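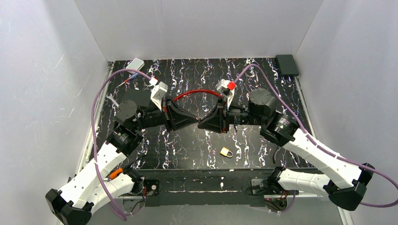 Clumness Sessions: Recording and Release Grant
Progress report, 29 June 2018
Prepared by Pascual Ledesma, Anside Records

Work done in this period

Tracking for the second Mallurel album is complete. Eleven songs were recorded at the Clumness studio, with drums and bass cut live and vocals overdubbed. Mixes of 3 songs have been approved by the band. The remaining eight are at rough mix stage.

Spending

Grant funds spent to date are $2,328, covering studio hire, tape and session fees for the string players. The mastering deposit is not included and will appear in the next statement.

Changes to plan

The vinyl pressing has been raised from 500 to 700 copies following advance orders from two distributors. Anside will pay the difference. "Sepúlveda" has moved from the album to the B-side of the single, pending clearance of a sampled accordion part.

Next period

Mixing will finish before mastering begins in August. Sleeve artwork is with the designer. Test pressings are expected 3 weeks after the lacquers are cut.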